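Setting up a simulated cell in Skimer: wrist view, shelf and table

In this tutorial I explain how I prepare a small robot cell in the simulator before I let any control program run in it. The cell is called Garkine, and the simulator is Skimer. The same order of work will serve you in other simulators too, only the names of the menus will be different.

You need a working installation, the cell file and one free afternoon. Please make a copy of the cell file first. I have lost a good light setup once, by saving over it, and I had to make it all again.

Step 1. Put the arm in its home pose

Load the cell and send the arm to home. Wait until all the joint values stand still, then write them in your log. If one joint still moves a little after the pose is reached, the damping of this joint is too low. Raise it in small steps and go to home again after each change. Do not go further with a trembling arm, for every picture you take later will be a bit different from the one before.

Step 2. Check the lights and the shadows

Many people leave the lights as they come. I advise to spend some time on them. Shadows are useful when you judge a view by eye, but a program which looks for edges can take the border of a dark shadow for the border of a real part. Turn the view to a white surface and look how strong the shadow of the arm is. 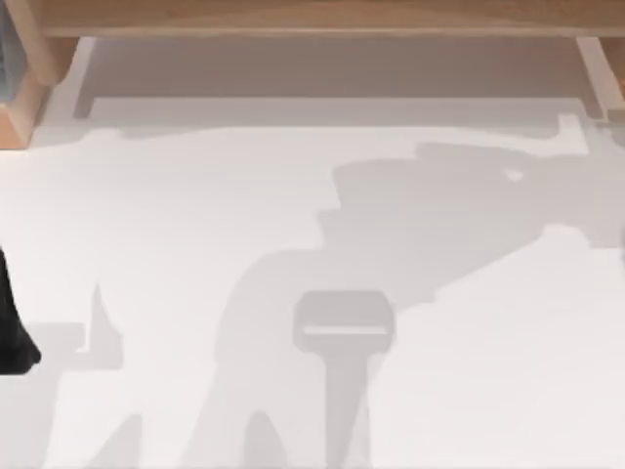 Tiwari wrote under the first version of this page: "I would not make the shadows softer straight away. We did it in our cell, the views looked very nice, and then the program failed as soon as we put one hard lamp back. Keep one setup with hard shadows and test on both."

I agree with this remark and I have changed my own habit. Now I save two light setups, one named "hard" and one named "soft", and I do all the following steps with the hard one. Only the shadow settings differ between them. If you also change the colour of the light, you will not know later which change caused the trouble.

Step 3. Check where the furniture stands

Furniture which is imported from another file often comes with a wrong height. It may sink a little in the floor, or it may float above it. From far away you will not see the mistake. Bring the view down low and near, and compare the foot of each piece with the shadow it makes. When there is a gap between the two, read the height value of the piece and also the height of the floor. I correct the piece and never the floor, because all the other pieces depend on the floor.

Look also at shelves with many small holes. For the drawing they can stay as they are. For the contact calculation I replace each perforated shelf by a plain flat plate of the same outer size. With the holes, my simulation became so slow that 400 steps took the time of a coffee break.

Move the fingers slowly towards the base of the shelf unit and stop before they touch. Keep a distance of 5 mm for this first approach, and have the contact display switched on.
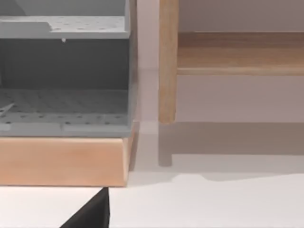 Step 4. Check the gripper over the table

Now bring the gripper over the wooden table. Choose a bare part of the table top for this, with nothing to grasp on it. The aim is to see whether the parts of the gripper sit correctly to each other, and small objects only take your attention away.

Open and close the fingers 9 times with the contact display on. No contact should be reported while the gripper is free in the air. If there is one, two collision shapes inside the gripper are overlapping, and you must exclude this pair in the contact list. Exclude only the pair that is named in the report. It is tempting to switch off all contacts of the gripper with itself, but then a really wrong position of a finger will pass without any warning.

After this, compare the drawn shape with the collision shape. Skimer can show both together. Rotate the wrist a quarter turn and look again, as an offset which is hidden from one side is easy to see from the other.

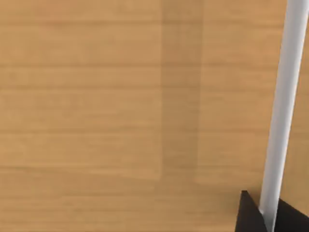 When the two shapes do not agree, the fault is usually in the origin of the part. Open the part alone, read its origin and compare it with the origin in the arm file. In my case the difference was 3 mm along one axis. I had looked for it in the wrist joint for a whole evening, so please start with the part.

Step 5. Save the cell and test it again

Save the cell under a new name, close the simulator fully and open it again. Some settings are kept only until you close the program, and the contact list was one of them in my installation. Send the arm to home, compare the joint values with your log from step 1, and repeat the finger test.

I do the whole check again after each update of the simulator. The last time was in September, and the only thing I had to repair was the damping of one joint.

Shares: 9 | Comments: 5

© Ikero. Contact | Back to top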